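Student projects > Two-arm club > Notebook

August 2025, flat-pack stool task

Ekene drove the arms, I took notes. Both grippers near the leg ends, legs angled down to the black sheet.
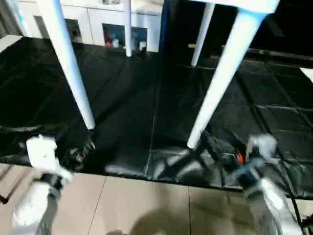 Stool on its side

Two legs point up here. The fingers come very near each other by the leg base – speed limit to 20 for the next try. 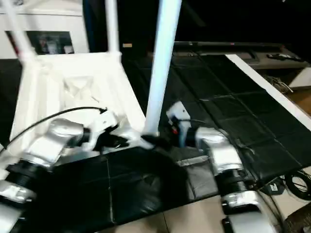 On its side, both grippers at one leg.

Brenda wants a contact check at the collar before any turning.
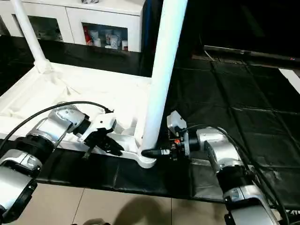

Right finger at the leg joint, left on the base.

Upside down is my favorite start pose.

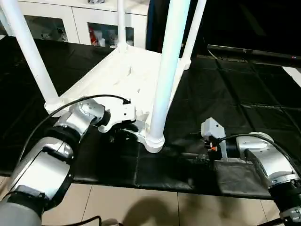
Legs up, left gripper on the seat edge.

Filed under: Bimanual, Student build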